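Wrist camera smearing on cable transfer cell, box to box

Kesent forum > Cell setup and maintenance

tblock_77
Setting up a cell that moves coiled cable from one open cardboard box to another. Two-finger gripper, wrist camera, green mat on the table. The fingers are fine. My trouble is the wrist view, which smears whenever the arm swings across the table, and the box finder loses the far box about one time in 7. Two wrist views from this morning:

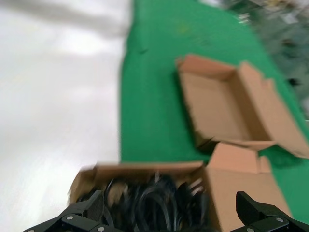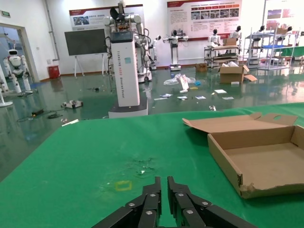

First: over the two boxes, fingers open, cables in the near one. Second: gripper over the mat, one open box to the right.

Controller log shows 2,310 cycles since I last had the finger plates off. Exposure is on auto. Should I be looking at the camera mount or the settings?

millrace
Settings. In your first one the fingers are a lot sharper than the background. If the camera were loose on its bracket, I'd expect the fingers to smear too. Lock the exposure, add light over the table, and don't run the box finder until the arm has settled.

gantry_dave
Don't rule out the mount. We had the same fault at the Zultonville plant and spent two shifts on exposure before anyone put a driver on the bracket screws. One was a half turn out. It takes a minute to check.

millrace
Sure, check it. I still say a loose bracket moves the fingers in the view.

gantry_dave
Depends what it's loose against. Ours was loose at the wrist flange, so camera and gripper shook together. Fingers looked perfect the whole time.

millrace
OK, that one I'll give you.

oxbow
I'd look at the flaps first. In the first picture the flap of the far box overlaps the near one, so the finder has tan on tan there and no mat between them. Move the boxes apart until there is a clear strip of green. We tape ours down flat on the outside.

tblock_77
Can't tape them, boxes get swapped out all day. I can space them, though. What gap are you using?

oxbow
4 inches. Less than that and a bent flap closes it up.

schw_tech
We run the Schwaiger bracket with thread locker on all the screws and check it every 940 cycles. At 2,310 you are overdue on the finger plates whatever is causing the blur. Look at the screw heads and the pads while you're in there. Cable jackets leave a film on pads, wipe them with alcohol.

millrace
940 seems like a lot of downtime for plates that size. We go by feel, when there's play at the tips.

schw_tech
By the time you can feel play it has been missing picks for a while. It's a ten minute job.

tblock_77
Update. Bracket screws were tight, flange too. Set exposure to fixed, added an Ivulik light bar over the mat, and put a settle delay of about 0.3 seconds before the finder runs. Boxes are spaced 4 inches. No lost boxes this afternoon. Cycle time went up a little and I can live with that.

Still need to do the plates. Does anyone have the torque for those screws? My sheet only covers the flange.

gantry_dave
Which change fixed it? You did three at once.

tblock_77
Don't know. I'll take the delay back out tomorrow and see.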